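I have checked into the same small hotel in Trivasstead for seven summers running, and every year somebody at home asks me whether I'm bored with it yet. You could go anywhere, they say. You have a passport and decent knees. And I always give some mumbling answer about the bread, because the real answer takes longer than anybody wants to stand in a kitchen listening to.

So I'm going to give the long answer, and I'm going to give it in the form of a complaint, which is how I do my best thinking.

The complaint is about the list. You know the one. Every travel page has it, every app pushes it, and the tourism office in Trivasstead has now printed its own version: 20 things you must do in 48 hours, with little boxes to tick. I picked one up at the ferry landing in July and read it while waiting for my bag. The old lighthouse steps, tick. The salt market, tick. Sunset from the Polter bridge, tick, as though the sun could be relied on to turn up (it sulked behind cloud for four of my evenings, thank you very much).

I don't think the list is wicked. I've used lists. My first summer there I marched around with one folded in my back pocket, and I saw a great deal and remember almost none of it. I remember being thirsty. I remember being cross with a museum for having a second floor. 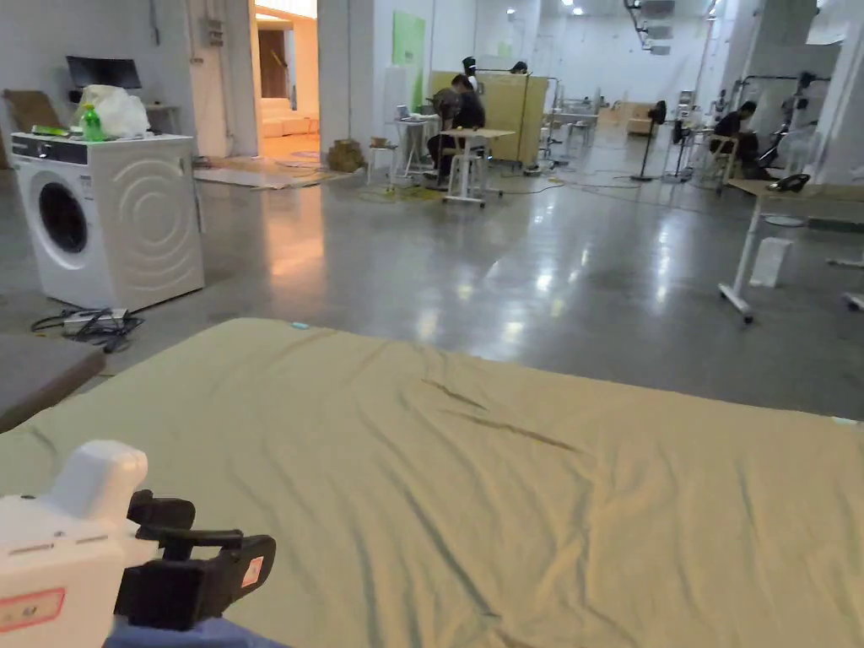
A bed with a wrinkled sheet and no particular hurry about it.

What changed things was a sprained ankle, my second year, two days in. I couldn't do the lighthouse steps, so I sat outside the Ruggiero bakery with my foot on a spare chair and a coffee that I made last for most of a morning. And I started noticing how the town worked. The bread van goes out full and comes back empty before the first tour bus has parked. The women who run the fish stalls close up and go swimming, all of them together, off the rocks on the side of the harbor where visitors never go. There's a man who repaints the same blue boat every summer and I have never once seen it in the water! None of that was on anyone's list, and I'd have walked straight past it on my way to tick something.

Now, I know how this sounds. Slow travel has become its own kind of showing off, and I've met people who are every bit as smug about their three weeks in one village as the others are about their eleven countries. I shared a breakfast table with one of them. He told me at length about how he never plans anything, and then asked the waitress whether there was somewhere authentic for lunch. She sent him to her cousin's place, and good for her.

I also know that not everyone gets to go back. If you've saved for years and you have one long weekend, of course you want to see the famous things, and you should, and you shouldn't let a person like me make you feel shabby about it. The bridge is famous for a reason. I went up there again this summer with all the phones and elbows and I still got a bit of a lump in my throat.
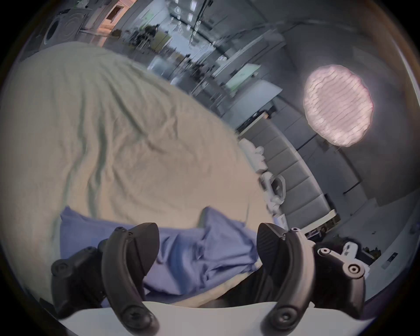
My quarrel is really with what the list does to the place. Since it came out, the ferry company has put on an extra sailing that lands just before noon, and the whole boatload goes up the hill together, down the hill together, and over to the market together. The lane behind the church can't take it. The bakery has stopped making the flat onion loaf I used to plan my day around, as it sells ten times more of the little filled rolls people can eat while walking. I can't blame them for that. I would do the same with that rent. But the onion loaf was the reason I turned left out of the hotel every morning, and turning left was how I found everything else.

And meanwhile Ivau, the village just along the coast, isn't on the list at all and gets next to nothing. The bus there takes 20 minutes. I rode it on my last full day with two schoolgirls and a crate of lettuces, ate grilled sardines at a place with a handwritten menu, and paid less than I'd paid for a sandwich by the ferry. The owner told me she might not open next year. The town next door has more people than it can feed and she's wondering whether to buy napkins.

I'd love to see the tourism office print a sheet with almost nothing on it. A bus timetable, say, and the opening hours of the bakeries, and a map with the public benches marked. Put the bridge on there too, fine. Leave the boxes off.

I've had this argument with friends often enough that I know what comes next.

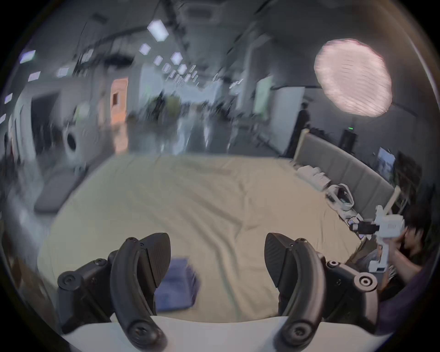

So what should a person with only one weekend do?

Pick one famous thing and do it early, before the noon boat. Then take the bus to Ivau, have lunch, and sit somewhere until you're a little bored. Give the boredom an hour before you reach for your phone.

That last bit is the part people resist, and I resisted it too until my ankle settled the matter. I still get twitchy on the first day. I unpack too fast, I walk too fast, I look at menus as if somebody is going to grade me on dinner. By the third day I've usually stopped, and by the fifth I'm having opinions about the blue boat (he went with a darker shade this year, and I'm not sure about it).

I've already written to the hotel about next summer. I asked for the room at the back again, over the courtyard, and I asked whether they could put in a word at the bakery about the onion loaf.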